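June, 6:40 a.m.

Slept badly again, so I got up and started on the bathroom cabinet, which I have been putting off since we moved the towels. Coffee first. Kwok-wai was still asleep and I kept the hall door shut.

The plan was to take everything out, wipe the shelves, and only put back what we use. I carried it all to the wooden table because the bathroom counter is too small and the light in there is poor. It took four trips with the dishpan. Most of it was from the old apartment and had never been sorted. We had just tipped the drawers into a box and then tipped the box into the cabinet.

Top shelf was cold medicine and bandages. The bandages were fine. The cold medicine was mostly past its date, some of it by years. I put that in a bag for the drop box at the pharmacy. Second shelf was hair things, mine, and a travel bag from the Arisgate trip that still had hotel soap in it and a receipt for 1060 that I could not place. I kept the receipt in case Kwok-wai remembers. Third shelf was tubes. I don't know how we came to have so many tubes.

Read labels until nearly eight. The print on these things is so small that I had to get my other glasses, and even then I gave up on some of it. Anything I couldn't identify went to one side for Kwok-wai to look at. Anything split or dried up went in the trash. I squeezed a little out of each one onto a paper towel to check. Two hand creams had separated into water and something like chalk. 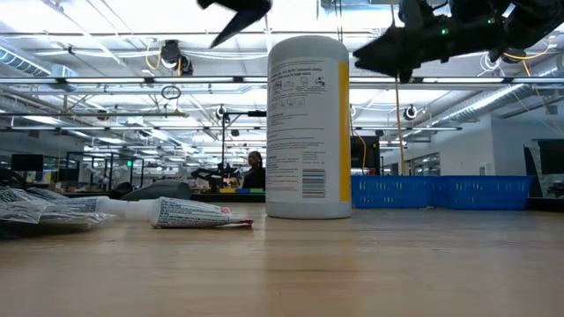 Kwok-wai got up a little after eight and wanted to know where his shaving cream was. It was in the dishpan. He sat down with toast and went through the pile I had put aside. He is less strict than I am. He wanted to keep the Skistell because it worked on his elbow that one winter, and I said the elbow was 11 years ago. He kept it anyway. He let go of the foot powder and both bottles of mouthwash that neither of us likes. I asked about the receipt. He thinks it was the car, when the battery went and we had to stay the extra night. That sounds right to me. I wrote "car" on it and put it in the folder.

He left for work at nine and I wiped down the cabinet. The shelves come out if you lift and tilt, which I had forgotten. There was a ring of rust on the bottom one where a can had stood. I tried baking soda, then the Jullutine spray from under the sink, and got most of it off. What's left won't show once there is something on top of it. The back wall had drips down it, brown, maybe cough syrup. Warm water took care of those. I left the door open to dry and had my second coffee standing up.

While it dried I measured the shelves. The middle gap is 9 inches, and I want the tall things there so they can stop living on the edge of the tub. The pegs move, so I dropped the bottom shelf one hole to get a little more room. It wobbles slightly on the left. I folded a piece of cardboard under it for now. Kwok-wai can look at the peg on the weekend, or I will.

Lunch was the rest of the rice with an egg. I called Chiang in the afternoon about the order from last month, the one that came with the wrong lotion. I was on hold a long time. The woman asked for the order number and I only had the last part, 791, but she found it with my phone number. They will send the right one and I don't have to mail back the other. I said all right. So now we have one more bottle than I planned for, on the very day I was trying to get rid of things. I'll give it to my sister. She goes through a lot of it in her line of work.

Put everything back around three. Bandages, thermometer and tweezers on top, in the blue tin. Kwok-wai's things on the left of the middle shelf, mine on the right. Creams and toothpaste in the plastic tray at the bottom, standing on their caps so you can see what they are. The drawer under the sink is now just for spares. I taped a list to the inside of the cabinet door with what we have and what is low. Low: cotton swabs, floss, the plain soap. I have made lists like this before and they last until the first time one of us is in a hurry.

Three bags went out, one for the trash, one for recycling, one for the pharmacy. The pharmacy bag is by my shoes so I won't forget it. I peeled the name labels off the old prescriptions first, or most of them. One would not come off and I went over it with a marker.

Kwok-wai came home at six and opened the cabinet to look. He said it was good, and then he moved his razor to the other side. Fine. We had soup and the greens from Saturday's bag that needed using. My back is sore from leaning over the table. I should have sat down to do it.

Tomorrow: pharmacy, bank, call my sister about the lotion. Look for a tray with a higher lip, the one I used is too shallow and two tubes have already tipped over. Also find out what the gray key is that was behind the mouthwash. It doesn't fit the front door or the mailbox. I tried both.

S.F.M.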